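Product Review: MacAulay Tabletop Sorting Kit
Hollham Equipment Review Office
Wednesday, October 11, 2023

The MacAulay kit is sold to schools, small warehouses and vending suppliers that wish to automate light picking work on an ordinary table. It includes an arm, a two-finger gripper, a wrist camera and control software. The unit under review was supplied by Weltton, the regional dealer, and was assessed at our Gultgate site over 5 days.

Setup was completed in 52 minutes by staff with no prior training. The printed guide is clear on mounting and power but says very little about cable routing, and the second edition should correct this. The software installed without difficulty on a standard office computer.

The kit was assigned 500 picks of packaged goods. Boxed items gave little trouble. Soft wrappers were harder, and the gripper performed best when its closing force was reduced by hand from the default setting. The office would welcome a preset for flexible packaging. Noise was low enough for a shared room.

The dealer's support line answered each of our inquiries within one working day. Spare finger pads are sold only in packs of five, a needless expense for a small buyer.

The kit is recommended for light duty, with reservations about its documentation.

Snack bars were the most demanding goods in the assessment. Buyers should plan their trials around piles of this kind, with wrapped bars lying across one another at different angles on a round woven placemat and a clear plastic bin standing close by. Cable slack also deserves attention in such a layout, as the black cables hang in loops beside the arm and reach down past the edge of the pile. Clips are not included in the base price and should be ordered with the kit. 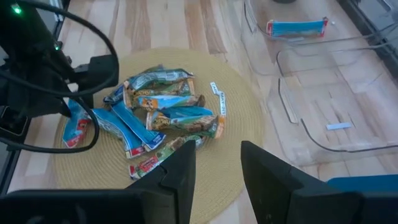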